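Rirnow Two-Arm Table Cell – now with the Tapley cable kit

The Rirnow is our bench-height cell with two small arms facing each other across one wooden worktop, all carried on a black aluminium frame. We love this machine! It handles light, awkward things, it bolts together in an afternoon, and every part on it can be got at with ordinary hand tools.

Please read this part if you own one already

In July a customer in Ancombe wrote to say that the left arm had stopped halfway through a job and dropped its wrist onto the table. Mizanur Talukder drove over and found a cable loop that had caught under the second link and pulled its plug part way out. With the signal gone the wrist motor let go, as motors do. The arm was carrying a toothbrush at the time and no one was hurt, but a hand underneath would have had a nasty knock.

Parisa Mazandarani then ran a cell on our own bench until it failed the same way. It took 267 cycles with the loop left long, and we stopped the test at 2,000 with the loop clipped and the plug latched – a lovely result.

What has changed

Latching plugs at every joint, both arms.
5 cable clips per arm, with a card showing where each one goes.
The controller now holds the wrist still if a joint stops answering, and sounds a buzzer.

Earlier cells

The Tapley kit is free for all 68 cells sold before the change. Send us the serial number from the plate on the frame and we'll post it out. Until it's fitted, run at half speed, keep hands off the worktop while the power is on, and push each plug home before you start. If an arm stops by itself, switch off at the wall first and then look at the plugs.

Questions go to Marjorie Whiteley at the Grivel workshop.

Page updated 23/12/2021

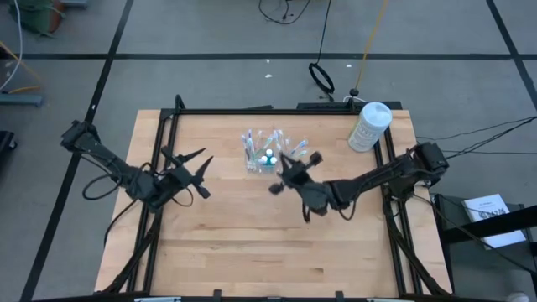 Two-arm cell with toothbrushes and toothpaste in a clear container between the grippers.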